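Flondham Coat Swap: your questions answered

What is the coat swap?
A big, cheerful morning where people bring warm clothes they've finished with and go home with something else. Last year we had more than 300 coats through the door, and we loved every minute of it!

When and where is it?
Sat 16 March, 10am to 2pm, in the Holton Rooms on Mill Lane. Doors open at 9.30 for drop-offs.

Do I need to bring something to take something?
No. Come along and have a rummage anyway. If you do bring a coat you get a token and first pick between 10 and 11 (worth it, the good wool goes fast).

What can I bring?
Coats, jackets, gilets, fleeces, snowsuits, any size from newborn up. Quilted and padded things are always snapped up. Please wash them first and check the pockets – Anju Prajapati once found a whole set of house keys.

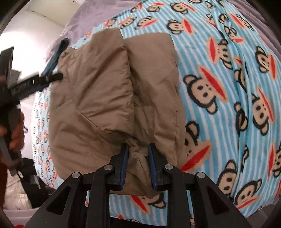 A tan quilted puffer on a monkey-print sheet.

How do I wash a padded coat?
Zip it up, turn it inside out and use a cool, gentle wash with half your usual liquid. Check the label before you tumble dry. If you can, do it low and slow with a couple of clean tennis balls, which really do bring the puff back.

My zip is broken. Can I still bring it?
Yes please! Vikas Chauhan runs the mending table and he adores a stuck zip. Small tears are fine too.

Is there parking?
There are a few spaces behind the hall. The 148 bus stops right outside.

What happens to the leftovers?
We keep the best of them for our smaller swap in May. Pushpa Tomar takes the rest for patchwork and stuffing.

Can I help on the day?
We'd be delighted. Ask for Naveen Nautiyal at the door from 8.30, and bring hangers if you have any spare.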